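About Puvance

Welcome, and thank you for wandering over to this page! Most people come to our website to check the opening hours or to find out whether we can save a lamp their grandmother left them, so if you've come to read about who we are, we're glad of the company. Pull up a chair.

Puvance is a small repair shop and teaching workshop for household electrical things: lamps, radios, record players, toasters, sewing machines, fans and the occasional doorbell. We fix them for people who would like them fixed, and we teach evening classes for people who would like to learn to do it themselves. Plenty of our customers start out as the first kind and end up as the second, and a few have gone the other way after one look inside a toaster, and we love them just the same.

The shop was started by Manju Bhatia, who had spent years wiring control panels and came home every night to a kitchen table covered in other people's radios. Neighbors would leave them on the porch with a note. One July the porch got so full that the mail carrier couldn't reach the box, and Manju went looking for a place with a proper bench and a door that locked. She found it on Harasym Street, in what used to be a shoe store. We still have the slanted stools that the clerks sat on to measure feet (they are surprisingly good for working on a floor lamp), and if you look up when you come in you can see where the old sign was bolted to the ceiling.

There are 6 of us now. Manju still does most of the radios and nearly all of the sewing machines, and the rest of us share out everything else according to who likes what. We try to keep one person at the front counter who isn't in the middle of a repair, so that you can explain your problem properly, from the beginning, with all the side stories. The side stories help more than you'd think! "It only hums when the dishwasher is on" has saved us many an hour.

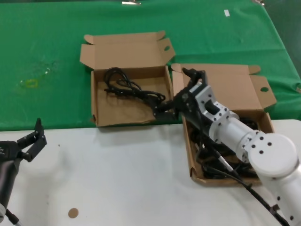

Our classes grew out of those conversations at the counter. People would lean over and ask what we were doing, and then they'd ask if they could try, and before long there was a line. The beginners' course is called Silero, which was the name of Manju's first dog, and it runs for 9 evenings. You'll learn to use a meter, replace a plug, rewire a lamp from base to socket, and work out why a thing has stopped before you start taking it to pieces. You don't need to bring any tools or know any math beyond simple division. The next course begins on 4th September, and places can be booked by phone or at the counter.

Pramine is our newer program, and it's for schools. Two of us visit a classroom with a set of old radios and desk lamps and let the students open them up, draw what they find, and put them back together again. Teachers tell us the drawing is the part the kids talk about afterward. If you teach anywhere within 70 miles of the shop and would like a visit, please write to us, and tell us a little about your class and what they've been working on.

A word about prices, as people are often shy to ask. Looking at your item is free. If we think it can be repaired, we'll call you with a price before we do anything else, and if you'd prefer not to go ahead you can come and pick it up with no hard feelings. If the repair would cost more than the thing is worth to you, we'll say so. Sometimes a plain old fan is worth a great deal to somebody, and then we'll gladly spend the afternoon on it.

We don't work on microwaves, televisions or anything that runs on gas, but we keep a list of good people who do, and we're happy to share it.

The coffee pot is on the shelf by the door, and the blue mugs are for visitors. Come in and say hello, even if nothing of yours is broken.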